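Rerness Gridport Tabletop Cell
Two-arm work surface for handling trials, with the Sitwood practice sheets included

Gridport is our table for people who want a two-armed robot to do ordinary things with ordinary objects, and do them under rules that everyone in the room can follow. We love this kind of work! Fruit, cups, baskets, folded cloth: everyday items are hard on a robot in ways that machined blocks never are, and good habits around the table matter as much as good code.

Every Gridport ships with the Sitwood practice sheets, our own set of bench rules, printed on wipe-clean card and sized to hang beside the stop button. They don't replace your site risk assessment or whatever safety standards apply where you are. They cover the small stuff that happens between the assessment and the first grasp of the morning.

What you get
Work surface with rounded front corners
Two stop buttons on 3 m leads, one for the operator and one for a second person
Floor marking kit for the keep-clear line
Sitwood practice sheets, one full set plus a blank set for your own rules
Logbook, 70 pages, ruled for setup notes and stops

Working limits in the sheets
The default load for shared-table trials is 500 g per object. Heavier items are fine on the surface, but they move you to the fenced setup on sheet 4. Start new motions at 32 percent of your approved trial speed and stay there until the operator signs the log. Yes, it feels slow. It's also when you notice a cable that is going to snag, or a finger path that passes far too close to somebody's mug.

Both stop buttons get pressed and reset before the arms are enabled, every session. People keep their hands outside the marked line while the arms have power, even when nothing is moving. If an object needs to be nudged back into place, stop first, then nudge.

Handling a basket with two hands
This is our favorite sheet, and the one most labs ask for by name. The rule is simple: approach from both sides, pause, check, then close.

1. Set the basket near the middle of the table with clear space in front of it.
2. Note anything loose on it, such as ribbons, tags or a swinging handle, and write it in the log.
3. Bring one hand in from each side with the fingers open, and hold before contact. Check that no fingertip is lined up with the ribbon, and that other items on the table are out of the path.
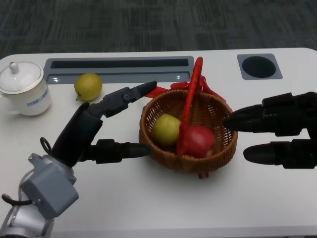
4. Close slowly, one side at a time or both together, as your approved plan says.
5. Lift only as far as you need to confirm the grip, then set the basket down and log the result.

Fitting and options
Gridport goes together with the hex keys in the box. The Van Wyk cable guide is an optional extra that keeps arm cables above the work surface, and we recommend it for any setup with wrist-mounted hands. Extra logbooks and replacement practice sheets can be ordered separately.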